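PITESLEY, 20/01/2018

Orkeck puts two-armed assembly stations into service at Pitesley plant

Shift pattern and pay grades unchanged; bench staff move to set-up, inspection and fault handling

Orkeck, a maker of valve inserts and small fluid fittings, has put two-armed robot stations into service on the sub-assembly line at its Pitesley plant. The stations take over the placing of pegs and cylinders into fixture boards, a job previously done by hand at seated benches. The control software and commissioning were supplied by Cirnari. The fixture boards were designed and cut in the plant's own tool room.

Sub-assembly at Pitesley is short-run work. The plant lists 1417 active part numbers, and many are ordered in small batches a few times a year. Fixed automation was assessed in an earlier review and rejected on the grounds of changeover time. The new stations use humanoid hands with jointed fingers, so the same pair of arms can handle thick and thin parts without a change of gripper. A batch change consists of swapping the board, loading the matching program and running a check cycle.

The change affects 24 members of staff across 2 shifts. All have been offered posts on the same grade. Seated bench work on the affected part families ends, and the duties are divided into three roles: station setter, inspector and fault handler. Staff rotate between the roles weekly. The setter mounts the board, confirms the datum positions and signs off the check cycle. The inspector gauges finished boards against the drawing. The fault handler clears stoppages, logs the cause and decides whether a board is completed by hand.

"The bench job was the same wrist movement all shift," said Luminița Onu, line supervisor at Pitesley. "The new jobs involve more walking and more paperwork. Some people like that and some have told me they don't. We have kept two manual benches open for repair work, and those places are shared out through the rota."

Training began in September and was held on site during paid hours. Each operator completes a course covering safe entry to the station, board mounting, program selection and recovery from a dropped part. Gudrun Aasen, who ran the training for Cirnari, said that dropped parts took up most of the practical sessions. "An operator has to know when to restart the cycle and when to take the board out. We wrote the recovery steps with the people who had been doing the work by hand, and they changed the order of several of them."

New part families are tried on a test board before release to the line. The test board carries slotted plates, round and oval holes and open rectangular frames, together with blue pegs and cylinders of different thicknesses. Tests are carried out in a dark fabric enclosure and under coloured light. 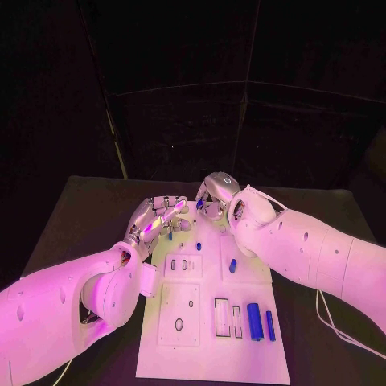

Robot arms at work over a test board carrying blue pegs and cylinders. Photo: Orkeck

Roughly 50 part families have been selected for transfer to the stations. Parts with soft seals are excluded for the present and will stay on the manual benches. Cycle times will be reviewed with staff representatives before any further families are moved.

"We are slower than a good operator on some parts and we have planned for that," said Eskil Björklund, production engineer. "The stations are scheduled on the long batches first. Short batches will follow when the boards are ready."

Orkeck's second site, at Rustad, will continue with manual assembly. A decision on stations there will be taken after the Pitesley review.

Press contact: Tobias Fitzsimmons, Communications, Orkeck, Pitesley
Technical enquiries: Alvar Midtbø, Cirnari

ENDS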